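July 2023

My aunt has given up the landline. She had the same number in Pendden for longer than I have been alive, and the company wrote to say that the copper was going and she could have a box instead. She rang me to read the letter aloud. It ran to 3 pages and she did all of them, including the bit in Welsh.

I was sent over to help, on the grounds that I once fixed a printer. The number 9 bus from Prestden takes the scenic route, by which I mean it goes round the hospital twice. By the time I got there she had written out her objections on the back of the envelope. What if there's a power cut? What if Mei Park rings? Mei Park moved to Canada in the eighties and sends a card each September, but apparently she might ring.

I rang the helpline and was 91st in the queue. A recorded man told me my call mattered. We had tea, then we had the other tea, the one she keeps for visitors, and she told me about the party line they had when she was small, shared with a farmer who breathed.

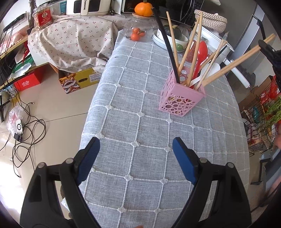 Eventually a real person came on and asked for the account number, which was on page two, which was under the cat. He was very nice about it. He said the new box would arrive in a few days and that over 117 homes on the exchange had already switched without any bother. My aunt said she knew most of them and that was not what she'd heard.

She gets to keep the number. I had assumed that was the main thing, but what she wanted to know was whether it would still ring properly, with a bell. It won't. It makes a sort of warble. I played it to her on my phone and she listened right to the end, then asked me to put the kettle on again.

The box is due next week. I've said I'll go back and plug it in.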